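Section 4. Filters and Felix: Setting Up the Brew Station and Sharing It

By this point in the guide your Felix arm is bolted down, plugged in and talking to the tablet, and you have probably had a cup of coffee or two made the old way while you waited. This section covers the paper filters. It is the longest section in the guide, and we make no apology for that, as most of the calls we get at Ketum in the first weeks are about paper. It also covers what changes for the people who used to do this job by hand, so please read it together with whoever opens your kitchen in the morning.

4.1 Before you start

Felix works with white, fluted, basket-style filters, the kind with a flat round base and a wavy rim. Cone filters belong to a different program (see Section 7). Keep your sleeve of filters closed until you need it, and take out only what you'll use that shift.

Caution: Press the red stop button and wait for the steady amber light before you put your hands anywhere near the fingers. This goes for everybody, including people who have worked next to the arm for months and feel quite at home with it.

4.2 Teaching the filter pickup

1. Choose Teach, then Paper, on the tablet. The arm will move slowly to its rest position.

2. Separate one filter from the sleeve. Rub the rim gently between thumb and finger to be sure you have a single sheet, then let the pleats spring open.

3. Set the filter down on its flat base with the rim up. A tiled surface is fine, and you don't need to line it up with the grout.

4. Step back and press Approach. Felix brings its open fingers down to the paper and stops there for you to check.
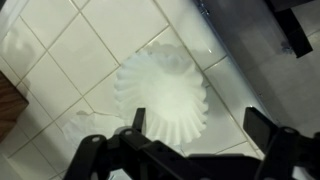 What happens to the person who used to set up the coffee every morning?

At most of our sites that person becomes the station lead, with the same hours and the same pay, and spends the time on stocking, cleaning, tasting and looking after Felix. Ketum doesn't decide this for you, of course, so please have the conversation with your staff before the arm arrives, and write down what you agree on.

5. Look at the fingers from the side. You want the filter in the gap between them, with its pleats still standing. If one finger is pushing on the rim, press Nudge until it clears.

6. Press Close. The grip should be just firm enough to lift the paper. If the pleats fold over, lower the grip setting by 2 and try again with a fresh filter.

7. Press Save when you've had a clean pickup that you're happy with. The factory grip setting is 23, and we suggest staying below 35 for any paper product. Higher settings are meant for cups and scoops.

Note: White paper on a white surface can be hard for the wrist camera to make out, above all where there is glare. If the tablet shows the message "761 Edge not found," turn off the nearest overhead light, or move the filter a hand's width away from the bright patch, and press Approach again. You don't have to start over from step 1.

4.3 Flattened and crumpled filters

Sooner or later a filter will end up squashed. Felix is taught to look for the open, ruffled shape, and a flattened sheet beside a good one can confuse it or slip in under the fingers. Clear loose paper away before you run the full cycle:

1. Press the red stop button and wait for amber.

2. Pick up the loose sheet by hand. Check under the gripper too, as thin paper likes to slide in there.

3. Look over the plates and screw heads for torn bits. A soft dry brush does the job nicely.

4. Release the stop button, then press Resume.

Please don't reuse a creased filter in the brewer, even if it looks nearly as good as new. The sides can fold in and let the grounds through, and you'll be tasting them until lunch.

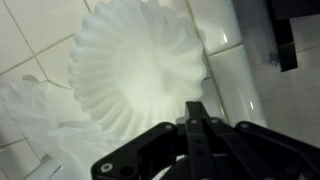

DURNODBRIDGE, March

A note from our setup team, added to this edition after the spring installation at the Escobedo building. The kitchen staff there asked us for something that we now recommend to every workplace, and that is a handover time. Felix fills the baskets for the early rush, and at 10:30 a.m. the station goes back to people for the rest of the morning. Staff told us they liked knowing when the counter was theirs, and they still enjoy making a pot for a visitor by hand.

To set a handover time:

1. Choose Schedule, then Shared Hours.

2. Enter the time the arm should park, and the time it may start again.

3. Tick Ask First if you would like Felix to wait for a tap on the tablet before it moves.

4. Print the schedule and hang it where the whole shift can read it.

Caution: A parked arm is still powered. Use the wall switch, and not the tablet, before wiping down the gripper.

4.4 Who may change the settings

Station leads can change grip, schedule and lighting. All other staff can stop the arm at any time and should never be asked to explain themselves for doing so. We'd ask you to say this out loud during training, and to say it again whenever somebody new joins the kitchen.

Continue to Section 5, Scoops and Grounds.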